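Sernthorpe lab visit, 2023-07-21

Berhanu Berhe showed us the two-arm planner. It replans every 16 control steps and predicts joint targets for both arms together. Masson, the logging tool, stores each rejected plan -- useful when the arms stall over one target. Nadège Bodin asked about clear plastic. Depth is poor there, so the policy takes color only.
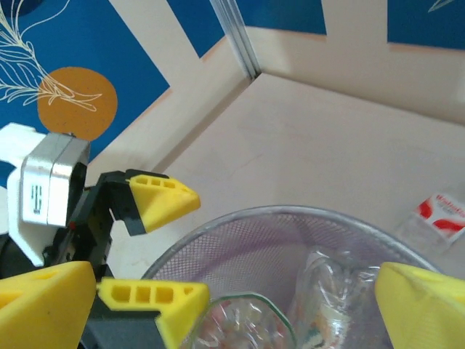

Both grippers at the mesh wastebasket, with a clear cup and crumpled bottle inside.

Latency figures were left for the June release notes.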